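Flarnmont Stores - Stockroom and Shelving Safety Checklist
Site: Gella Street
Inspection date: October 3, 2019
Previous inspection: August
Items on list: 30
Result: pass with comments

Mark each line OK, Fix or N/A. Anything marked Fix needs a comment and a target date. Leave the signed copy in the office binder and send the second copy to the Distberg office.

FLOORS AND WALKWAYS

1. Main aisle clear from receiving door to sales floor - OK
2. Side aisles clear - Fix
Comment: Two flattened cartons on the floor by the paper goods. Picked up during the visit. The baler was full, so cartons were being left wherever there was room. Empty the baler before the morning delivery, not after it.
3. Floor surface sound, no lifted tiles - Fix
Comment: One tile is loose at the cooler door. It was on the August list too. Tape is holding it down for now but the tape is already curling. Needs a proper repair.
4. Spill kit stocked and in its place - OK
Comment: Absorbent is low but there is enough for one spill. Reorder with the next supply request.
5. Mats flat and dry - OK

DOORS AND EXITS

6. Rear exit opens fully from inside - OK
7. Exit signs lit - OK
8. Nothing stored within the painted exit box - Fix
Comment: A pallet jack was parked on the line. Moved. The painted box is badly worn on one side and should be redone before winter.
9. Receiving door closes and latches - OK
Comment: Latch is stiff. Sipos serviced it in August and it is better than it was, but it still takes a second push.

SHELVING AND RACKS

10. Uprights straight, no dents or twist - OK
11. Shelf clips fully seated - Fix
Comment: One clip on the canned goods bay was only half in. Reseated with the shelf unloaded. Staff who move a shelf should check all of the clips on that shelf before restocking, including the ones they did not touch.
12. Units anchored to wall or floor - OK
13. Heavy goods on lower shelves - Fix
Comment: Cases of bottled water were on the top shelf of bay 11. Moved down. Same finding last time, different bay.
14. Snack shelving stable, stock set back from the shelf edge - OK
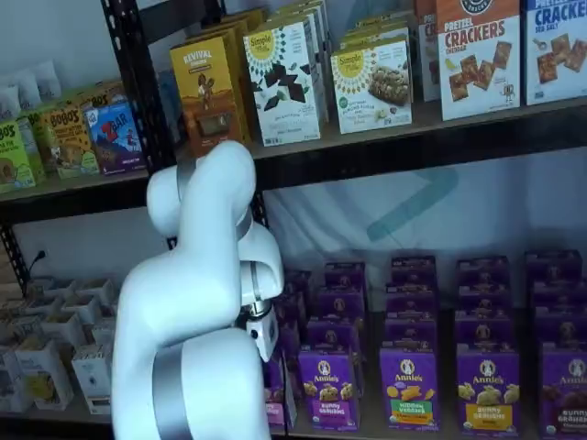 Item 14. Snack shelving, black perforated posts, purple boxes on the lower shelf.

Comment: Snack cartons are light and this bay has never given trouble. Keep the printed load label facing out when labels are replaced. Three bays elsewhere in the stockroom have labels that can't be read any more and new ones are on order.
15. Top stock kept below the sprinkler line - OK
Comment: Close to the line over the paper goods. Do not add another layer there.

LADDERS AND STEPS

16. Ladder feet and treads in good shape - OK
17. Ladders chained when not in use - Fix
Comment: The tall ladder was leaning by the office with the chain hanging loose. Second time this year.
18. Step stools rated and labeled - OK
19. No climbing on shelves or crates - OK
Comment: None seen. Staff asked during the visit all knew where the nearest stool was kept.

ELECTRICAL AND LIGHTING

20. Panel 198 clear and door closed - OK
21. No damaged cords - Fix
Comment: Cord on the floor fan is split near the plug. Fan tagged and taken out of use. Do not tape it and put it back.
22. No extension cords used as permanent wiring - OK
23. All lights working - Fix
Comment: One tube flickers over receiving. Maintenance request 13 is open for this.

FIRE SAFETY

24. Extinguishers hung, charged and tagged - OK
25. Extinguishers not blocked - OK
26. Emergency lights pass the button test - OK
Comment: The unit by the restroom was slow to come on but held its charge. Test it again next month.

HANDLING AND FIRST AID

27. Pallet jack wheels and handle in good order - OK
28. Box cutters have working guards - Fix
Comment: One old cutter with no guard was in the tape drawer. Thrown out.
29. First aid box complete - OK
Comment: Bandages were refilled. Eyewash bottle is still in date.
30. Accident log up to date - OK

FOLLOW-UP

The loose tile and the unchained ladder are repeat findings and go to the top of the work list. If the tile is not repaired by the next visit, the cooler door aisle will be marked as failed - tape will not be accepted again.

Water cases go on the bottom shelf at this site, in every bay. Please add that to the stocking sheet so the evening crew sees it.

Site copy received: ________
Fix items closed on: ________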